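Zipper and Trim Repairer – Bags and Soft Goods
Ostthorpe workshop, part-time, 19 hours a week

Feteo repairs bags, cushions and other padded goods for shops and private customers. We are looking for one person to join the repair bench at our Ostthorpe workshop, starting in May. Most of the work is on zippers: sliders, pulls, tape, stops, and the seams next to them.

You would be working with Kwan-ho Lai, who runs the bench, and one other repairer. Bags come in through the front counter and by mail. Each has a paper ticket with the customer's name, the fault, and the price agreed. You take the next ticket in the tray, do the repair, write down what you used, and pass the bag to the checking shelf. Some jobs take five minutes. A full zipper replacement on a lined bag can take most of an afternoon.

What you would do

Replace missing or broken zipper pulls and the small rings that hold them.
Fit new sliders, and replace zipper tape where the teeth are past saving.
Unpick and resew short lengths of seam and piping, by hand or on the machine.
Clean light-colored covers before and after the repair.
Test every zipper over its full length before the ticket is signed.
Keep the drawers of pulls, rings and sliders sorted by size and finish.

Pale goods make up a good part of the work. Cream and off-white covers show every mark, so hands are washed between jobs and dark thread is kept at the other end of the bench. On padded pieces the pull often sits close against a piped seam, and you need to be able to work there with small pliers without nicking the stitching.

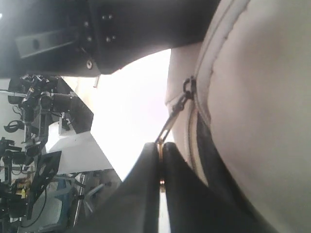 Slim metal pull on a small dark ring, off-white padded piece with a piped seam.

What we are looking for

At least one year of paid work with a needle, in bags, upholstery, shoes, clothing alterations or something close to these. You should be comfortable on a flat-bed machine. Experience with a walking-foot machine is useful but we can teach it. Good close-up eyesight, with glasses or without, and steady hands. You need to read and write enough English to follow a ticket and leave a clear note on it.

We do not ask for a certificate. If you have one, mention it.

Hours and pay

The 19 hours are worked over three days, one of which is Saturday. The other two can be settled with Kwan-ho. The bench opens at 8:30 a.m. Pay depends on experience and is discussed at the first meeting. Tools are supplied, though most people end up bringing their own seam ripper. There is a 50 percent discount on repairs to your own things.

The workshop is on the second floor, above the Mak fabric store. There is an elevator, but it is small and the rolls of fabric have first use of it in the mornings. Street parking is limited – the bus stop is outside the door.

How to apply

Send a short letter and two or three photos of your own repairs to Chin-lung Cheung at Feteo, Unit 1344, Vatemum Building, Ostthorpe, or leave them at the front counter. Close-ups of the finished seam are more useful to us than pictures of the whole bag. Please keep the letter under 3000 characters and say which days you can work.

People we would like to meet will be asked in for a paid two-hour trial at the bench. You will be given one pull to replace and one short seam to close.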